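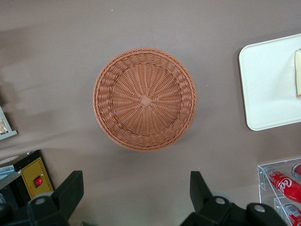
Cuaderno 13, pág. 45

Domingo por la noche. Por la mañana estuve en Pravora con Ok-hee y Mackenzie. La tarea era la de siempre: dejar el mostrador como si fueran a abrir la tienda. La cesta trenzada de color teja al centro, vacía, y las latas rojas en el expositor transparente, que tiene los laterales inclinados a la vista y los cantos muy finos. Al lado, la bandeja blanca.

Llevamos desde febrero con esto y sigo sin saber qué contestar cuando mi hermana me pregunta si una máquina ya le podría recoger la cocina. Hoy le habría dicho que no. Una lata la coge bien. Dos latas seguidas, casi siempre. Lo que no hace es darse cuenta de que la segunda ha quedado torcida y volver a por ella. Mackenzie dice que eso se arregla con más repeticiones – ya van 343 desde que apuntamos – y puede que tenga razón, pero yo he reponido neveras dos veranos enteros y a mí me lo explicaron una vez.

La cesta me interesa más. Por el borde, que es una trenza retorcida, hay dónde agarrar. El fondo es otra cosa: las varillas salen de un nudo cuadrado y se abren como un sol, y Ok-hee teme que una punta se enganche ahí si baja demasiado. Propuso ir siempre al borde y no discutir. Lo dejamos escrito así.

Con el plástico transparente no me fío. A mí misma me cuesta ver dónde acaba la balda si la luz viene de frente. Kirsten quiere poner cinta en los cantos. Le dije que en una tienda de verdad no va a haber cinta, y me contestó que en una tienda de verdad tampoco va a estar ella con el portátil. Quedó sin decidir.

Comimos tarde, más de 10 minutos de cola para un bocadillo. Josée llamó desde Hurudau. Allí están con ropa, doblar toallas, y van peor que nosotros. Una toalla les lleva lo que a mí media colada. Me alegré un poco y luego me dio vergüenza.

Apunto lo que creo hoy, para compararlo más adelante: reponer cosas duras y siempre iguales, sí, despacio y con alguien cerca. Recoger una mesa después de comer, todavía no. Lo blando, ni idea.

Mañana hay que pedirle a Elsa la llave del armario y comprar pan. He dejado la chaqueta allí.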